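Skoster adds winter tyre checks for fleet vans

Skoster will offer free winter tyre checks to fleet operators from June. The service covers vans and light trucks at the Parkano and Ostrowski depots.

Technicians will measure tread depth and air pressure on each vehicle – spares included – and send fleet managers a written report within five working days.

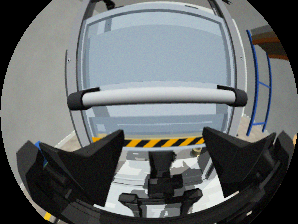 Bookings open on Monday at 10 am. Fleets already on a Skoster service plan do not need to register again.

We use cookies to improve your visit. Accept | Manage settings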